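Gap cover for surgery: common questions
By Rocío Palma

Do I need gap cover if I already have private hospital insurance?
Maybe. Ask what you'd owe without it first. Insurers tend to answer a different question. 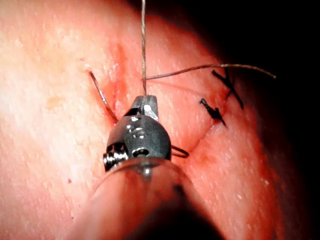 What does "no gap" mean?
Less than it sounds. It can apply to the surgeon and leave out the anaesthetist, who bills separately. Get both quotes in writing.

My quote went up by $697. Is that allowed?
A quote is an estimate unless it says otherwise. Ask for an itemised one — most clinics will send it if you push.

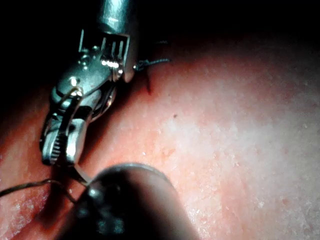 Is the Nildale comparison table any good?
It lists 46 policies and gets paid when you pick one. I'd read it with that in mind.

Should I pay a broker?
I wouldn't. Renato Núñez disagrees, but he used to be one.
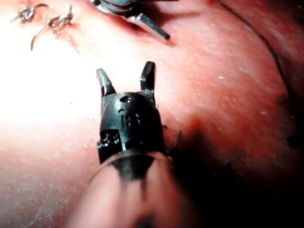 Can I claim afterwards?
Sometimes. Keep the receipts and check your fund's cut-off date.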